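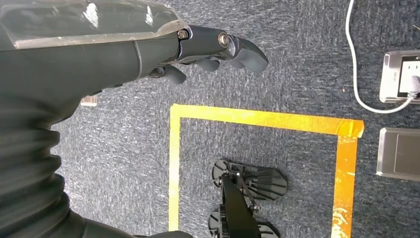 Grollness is a comparison procedure for robot end effectors. It was drafted by Ingrid Crenshaw and Roel Hermans and first run in February at the Skadby laboratory, where it replaced an informal set of pick-and-place trials. The procedure scores a gripper together with its arm and controller, on the grounds that the three are seldom bought or tuned separately.

Background

Earlier trials at Skadby rated grippers by holding force alone. Mieke Prins noted that force ratings predicted little about small packaged goods, which tend to fail through slipping film or a missed approach. Grollness therefore records the outcome of complete tasks. Force is still measured but is listed in an annex.

Procedure

Two classes of end effector are admitted: multi-fingered hands and parallel grippers. Each is tested in two zones. The floor zone is a square marked on carpet with yellow tape. The table zone is a workbench with a cardboard tray divided into compartments, into which cards and wrapped packages are placed or from which they are lifted. A full run consists of 70 attempts per zone. An attempt ends when the item is released at the target, when it is dropped, or when the operator stops the arm.

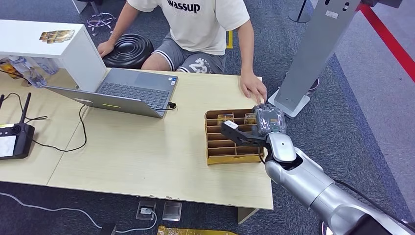
Wrapped packages are considered the hardest items in the table zone. Clear film gives weak edges to a depth camera, and the compartment walls limit how far the fingers can open. A parallel gripper must enter from above with its jaws in line with the dividers. A multi-fingered hand can approach at more angles but needs more clearance around the item.

The controller is set to a fixed speed limit before the run and is not changed between attempts. Time per attempt is capped at 37 seconds. Camera placement is left to the entrant and must be stated in the report.

Scoring

The maximum score is 2000 points, divided equally between the zones. Points are deducted for drops, for contact with a compartment wall, and for crossing the tape. The highest score in the first series was 902, obtained by a parallel gripper under the Kustidon controller. The Tremblay hand scored higher in the floor zone but lost points at the tray through wall contact.

Criticism

Geert Baert has argued that the tray favors parallel grippers, as its compartments are narrow and rectangular. Marijke Aerts proposed a second tray with round wells. A revision dated April 8, 2020, kept the original tray and added wall contact as a separate line in the report.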